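### 2.1 Building phases

Rondside House was built in two campaigns. The earlier range, faced in brick, contains nine rooms on the ground floor; the later wing added a domed music room.

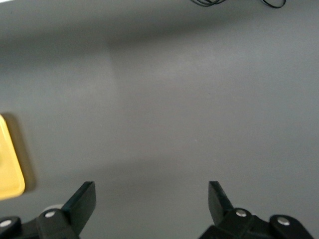
**Figure 2.** Gray tabletop.

Acharya dates the wing from the Ayele estate accounts, which record 200 loads of lime delivered in October and a payment to the plasterers the next spring. The dome spans 70 feet at its base. Its ribs are softwood, and later repairs used iron straps at the joints.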